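Última actualización: diciembre

El cajón que no se quería abrir

Llevo ya tres meses en el club de robótica de la escuela Cárdenas y todavía no había escrito nada sobre él. Al principio me daba vergüenza, porque el español es mi tercera lengua y los nombres de las piezas los aprendí primero en los catálogos. Marisol Tovar, que dirige el grupo, me dijo que escribiera igualmente y que ella no me iba a corregir el blog. Entonces, si hay errores, son todos míos.

Nuestro proyecto de este curso se llama Caleck. Consiste en enseñar a una pinza a hacer trabajos pequeños de mesa: abrir un cajón, sacar una cosa, cerrar el cajón. Dicho así parece poco. Yo también pensaba que era poco cuando me apunté, y en la primera reunión propuse que hiciéramos directamente una máquina que ordenara todo el taller. Marisol lo escribió en la pizarra sin reírse y al lado puso: «primero, un cajón». La frase quedó allí varias semanas.

El método que seguimos es por demostración. Una persona sostiene la pinza con la mano, realiza el movimiento completo y la cámara que va montada en la pinza lo graba. Después se repite, con el mueble un poco girado, o más lejos, o con otra luz. Cuando tenemos bastantes grabaciones, las pasamos al programa de entrenamiento. Para la primera entrega nos pusimos la meta de 200 demostraciones y hasta hoy tenemos 128 buenas. Las malas las guardamos en otra carpeta, porque a veces se aprende más mirándolas, aunque confieso que a mí no me gusta mucho ver las mías.

Quiero contar lo que me ha costado a mí, que no es lo mismo que ha costado a los demás.

Lo primero fue la velocidad. Cuando uno abre un cajón con sus dedos, no piensa. Yo llegaba al tirador demasiado rápido, los dedos de la pinza chocaban con el frente y todo el mueble se iba hacia atrás. Es un mueble de plástico, muy ligero, y vacío no ofrece ninguna resistencia. Probamos a ponerle peso dentro y mejoró, pero entonces el cajón cargado se abría de otra manera, con un pequeño salto al final. Al final decidimos dejar el peso solamente en el compartimento de abajo.

Lo segundo fue el plástico mismo. El mueble es transparente, de un tono ahumado, y yo no había imaginado que esto fuera una dificultad. A simple vista sé perfectamente dónde termina el frente y dónde empieza el interior. En las grabaciones no es tan evidente: se ve la pared de dentro a través de la pared de fuera, y el brillo se mueve cuando se mueve la pinza. Un compañero propuso pegar cinta de color sobre el tirador. Lo discutimos bastante. Marisol no estaba de acuerdo, porque decía que en una casa los cajones no vienen con cinta, y creo que tenía razón, pero también creo que para empezar nos habría ahorrado dos semanas. Sobre este punto seguimos sin ponernos de acuerdo.

Lo tercero fue la luz. Trabajamos por la tarde y el sol se va muy pronto en estos meses. Una sesión que empieza a las cuatro con sombras largas termina con las lámparas del techo. En mi primera tanda yo no apunté la hora de nada, y cuando miramos los resultados no pudimos saber si el fallo venía de mi mano o de la luz. Desde entonces tenemos una hoja donde se escribe quién graba, a qué hora empieza, cómo está colocado el mueble y si hay lámpara o no. Es aburrido rellenarla. Me gusta rellenarla.

En la sesión de esta semana me tocó a mí el turno completo, 22 repeticiones seguidas. La posición de salida es siempre con los dedos abiertos, a cierta distancia del mueble, y desde allí hay que avanzar hacia el tirador sin detenerse. Si uno se detiene a corregir, el programa aprende también la duda, y luego la reproduce con mucha fidelidad. Esto lo hemos visto en una prueba: la máquina se quedaba delante del cajón como una persona que olvidó para qué entró en la cocina. 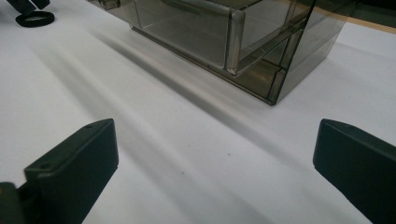

Posición de salida: los dos dedos abiertos y el tirador delante.

De mis repeticiones, Marisol rechazó tres. En dos de ellas yo había entrado con un dedo antes que el otro, y en la última golpeé el borde de la mesa al volver. Las demás quedaron dentro. Para mí fue una alegría bastante grande, porque en octubre me rechazaban casi la mitad. Una cosa que me ayudó fue apoyar el codo en el cuerpo y mover el tronco, no el brazo. Me lo enseñó una chica del grupo Flernberg, que trabaja en la sala de al lado con robots que siguen líneas y que antes tocaba el violonchelo.

El mes que viene tenemos la muestra interna. Cada grupo presenta su trabajo en la sala grande y hay un pequeño premio que se llama Grunell, por motivos que ninguna persona del club me ha sabido explicar. No pensamos ganarlo. El grupo de los seguidores de línea tiene algo que se mueve muy rápido y hace ruido, y esto gusta mucho a las familias. Nosotros vamos a enseñar un cajón que se abre despacio.

Antes de la muestra faltan las 72 demostraciones que nos separan de la meta, y hay que decidir también qué objeto va dentro. Yo he propuesto una goma de borrar, porque es blanda y perdona. Otros quieren una llave, que queda mejor para el público pero resbala. Si alguien que lee esto ha trabajado con objetos metálicos finos y una pinza de dos dedos, le agradecería mucho un comentario, aunque sea corto.

También he prometido traducir la hoja de registro para dos alumnos nuevos que llegaron con menos español que yo. Todavía no sé cómo traducir bien «holgura».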